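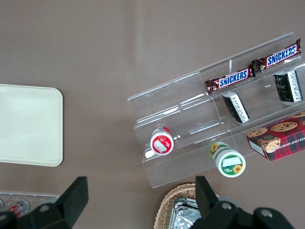
Shelf work from the wrist camera: stepped rack with snacks and small packages, empty tray at left, basket of foil packets in front.

Handout 4: Who fills the shelf now?
By Cengiz Öztürkmen
June 23, 2023
30 shares | 5 comments

OK, so last session we got stuck on the word "replace" and never got off it. This time I want to start smaller, with one job, which is restocking. I did it myself for two summers at a hospital shop, and I can tell you the lifting was the easy part. What wore me out was the fiddling: turning things to face front, standing up the bottle that somebody knocked, finding the chocolate bar a customer had parked with the cookies.

Look at the rack again with that in mind. Two Snickers bars end to end on the top tier, a couple of small black boxes below them (one tilted), and down in front a white container with a green label that's leaning over. A wrapper, a box and a round lid all want a different grip! You and I switch between them without thinking. A gripper with two fingers has to have that worked out for it, and that planning is somebody's job too.

Our case for the next two weeks is Wurnov, a company that runs small staff shops inside office buildings. They have 111 shops, and they brought in arms for overnight restocking under a program they call Clamia. Before Clamia, one attendant looked after one shop. Now an attendant looks after three, plus a screen.

I spent a day with the attendants and took far too many notes, so I'll stick to what I keep going back to.

The screen. When an arm can't decide what to do, it stops and sends a picture to whoever is on shift. In the first month that happened 1,288 times. In the second month it was 1,201, which management called a good trend and the attendants called the same month twice. Answering those pictures wasn't in anybody's job description. Put a star by this, we'll use it when we get to hidden work.

The shelf itself. Attendants used to arrange things the way their regulars liked. One woman kept the mints by the register for a guy on the fourth floor. Now there's a layout file, and if you move the mints, the arm moves them back. She has stopped moving them. Is that a loss? I think it is, but I've had students argue the other side pretty well, so come ready.

The hours. Fewer early mornings, and everybody I asked was happy with that. Don't skip it in your papers just because it's the cheerful bit.

Pay hasn't changed. Titles have: they're "shop coordinators" now.

For next time, read the Tạ chapter on skill and discretion (the first half is enough) and the short Jinutbridge report on shift patterns. Then pick a job you've had, or one you can watch for an hour, and write down every small decision the person makes. Two pages, handwriting is fine. Mark the decisions you'd hand to a machine and the ones you'd fight to keep. We'll swap papers in pairs and see where you disagree.

Comments (5)

mallory_k: Does babysitting count as a job for the two pages?

Cengiz Öztürkmen: Yes! Please do babysitting.

dpruitt: I worked nights stocking a pharmacy and the part about facing everything front gave me flashbacks. I'd hand that one over tomorrow.

Renata: Is the Tạ chapter in the course packet or on reserve? I can't find it in either.

Cengiz Öztürkmen: On reserve, ask at the desk. The packet has the old edition, so skip that one.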